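Wash Cold

The dryer at Cosgrove took quarters and ate them. Maxine Paewai knew this. She fed it anyway, four at a time, because it was 9 at night and the other dryers were full of somebody's horse blankets.

Her brother's things. One load. That was all he had left at the boarding house, one load and a radio, and the landlord wanted the room by morning.

She hadn't cried at the service. Hadn't cried at the hospital either, or on the bus up from Huturham with the seat that wouldn't go back. Eleven hours, counting the stop where the driver got out to argue with a man about a goat. She'd laughed at that. A woman across the aisle looked at her funny, dressed in black and laughing at a goat.

So. Laundry.

Shirts, five or six. Work pants with the knees gone. Socks, and he'd put the socks in one of those little zip bags like their mother used to, and that was the thing that got her. Tipene. Who once wore the same sweatshirt for a whole January. Sorting his socks.
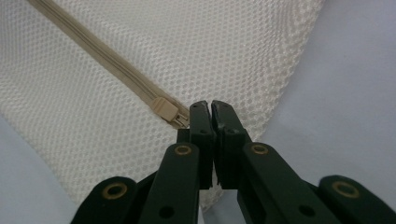

"You all right there?"

Old guy at the folding counter. He had a paper cup of coffee and a name stitched on his jacket, AMOS, and she found out later it really was his name, Amos Benavides, though the jacket came from a thrift store and that was pure luck.

"Fine," she said.

"That one eats quarters."

"I know it does."

"Okay." He went back to his towels. Folded in thirds, then in half. Very exact. Then, not looking up, "You're Kereama's sister."

She had a different last name, their mother's. People didn't usually put it together.

"How'd you know that?"

"You kick the machine the same."

She hadn't noticed she was kicking it. She stopped. Then it stopped, the drum, just quit mid-turn, so she kicked it again and off it went.

Amos pulled out a plastic chair for her and she sat because her feet hurt. Funeral shoes. He told her things without being asked. That Tipene came in every week. That he did the crossword in pen and got it wrong in pen. That he'd been paying down some money to a man named Shayne McAlister, out at the Brerkotwood yard, a bit every payday, and was proud of it, kept a running total on the back of a envelope.

"How much?"

"Started at 1,988. I remember because that's the year I got married." He drank some coffee. "The year I got divorced too, same year. Long summer."

"Did he finish?"

Amos folded a towel. Unfolded it and did it over.

"No," he said.

The dryer buzzed. She didn't get up.

She was thinking about the phone call. The last one, or the last real one. He'd said he was getting himself together, Max, and she'd said uh huh. Just that. She'd been doing dishes. She'd had the phone jammed against her shoulder, water running, and he said it again, I mean it, and she said good, that's good, listen I have to go. And she did have to go, there was something on the stove, but she couldnt remember now what it was. Rice maybe. She'd hung up on him for rice.

"He talked about you," Amos said.

"Did he say I never called?"

"He said you had a good job and three tomato plants."

That was so stupid it hurt. Two of the plants died. She'd never told him they died. 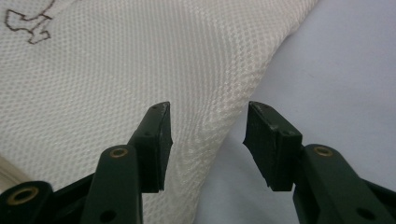

She got up finally and opened the door and the heat came out at her. It smelled like nothing. Like soap. She'd thought it might smell like him and she had gone and washed it, her own fault, she stood there with both arms in the drum and could not believe how dumb she was. One shirt. She could have kept back one shirt.

Amos came over. Didn't touch her. He just held the basket up so it was level with the door.

"Go on," he said. "Before it starts up again. It does that."

She pulled everything out at once, a hot armful, dropped a pair of pants on the floor and left them. Her face was wet. Fine. It was late and there was one other person in the place, a kid asleep with his mouth open, and she let it go, all of it, the bus and the hospital and the rice. Went on a while. The horse blankets went around.

When she was done Amos had folded the shirts. Thirds, then half.

"He left something here," he said. "I was going to mail it, but I didn't have where."

It was the envelope. Jiston Power & Light, past due, and on the back her brother's awful handwriting, a column of numbers going down. She followed it with her thumb. Every line a little less than the one before. Some of the subtracting was wrong and he'd crossed it out and tried again, in pen. At the very top, 1,988. At the bottom he'd written 416 and then in the corner, boxed, the other one, what he'd already paid.

1,572.

Underlined twice.

"Where's the Brerkotwood yard?" she said.

"You don't have to do that. Shayne's not going to ask you for it."

"Where is it, though."

He told her. Out past the feed store, left at the water tower, you'd hear the dogs. Opened at seven. He wrote it on the back of a dryer sheet box because there wasn't any other paper except the envelope, and neither of them was going to write on that.

She picked the pants up off the floor. Shook them out. Thirds, then half, it didn't work right with pants, and Amos said no, here, and showed her.

Related stories
The Goat at Mile Marker 11
What Tipene Rewi Sold Me
Good Dogs, Bad Fence
Supper for One, Twice

We use cookies to remember your reading settings. By continuing to browse you agree to our cookie policy. Accept | Manage settings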